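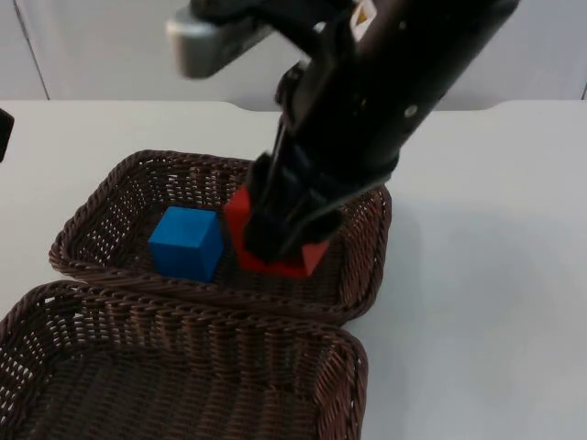 Lesego Buthelezi
09/12/2023

Separar blocos por cor em cestos trançados

O procedimento serve para blocos soltos, guardados em cestos baixos de trama escura. Material: dois cestos retangulares de cantos arredondados, uma mesa branca e lisa, um pano seco e os blocos. Na lista da Murura, o cesto que uso aparece como modelo Cora, carga máxima de 20 blocos.

1. Limpe a mesa e passe o pano no fundo de cada cesto. A trama retém poeira entre os fios.

2. Encoste os cestos pelo lado comprido, um atrás do outro. Folga entre as bordas deixa cair bloco pequeno no meio.

3. Defina uma cor por cesto antes de começar. Azul no de trás e vermelho no da frente, por exemplo.

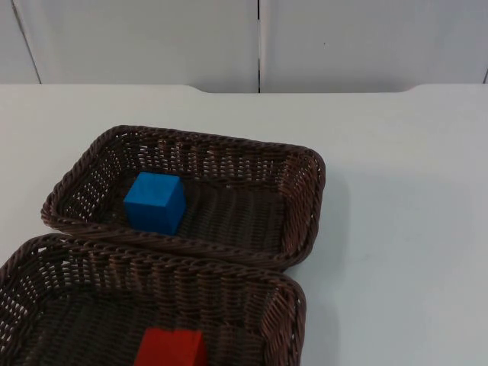

4. Coloque um bloco de cada cor como referência, apoiado por inteiro no fundo. Bloco encostado na parede tende a ficar inclinado — corrija antes de pôr o seguinte.

5. Distribua os demais a partir do bloco de referência, em camada única. Não empilhe acima da borda.

Para lotes de 60 peças ou mais, divida em rodadas e esvazie os cestos entre uma e outra. Nobuhle Lekota trabalha com 118 peças e prefere caixas fechadas Oner para o estoque, deixando os cestos só para a triagem.

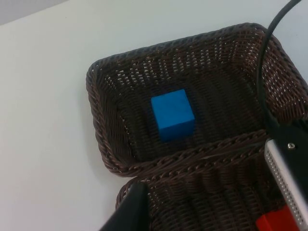

6. Confira o fundo de cima, com luz lateral. Em trama escura o azul se distingue menos que o vermelho quando a luz é fraca.

7. Para retirar, segure o bloco por duas faces opostas e levante na vertical. Arrastar no fundo desgasta os fios.

Revise a borda dos cestos em janeiro e troque os que tiverem fios partidos.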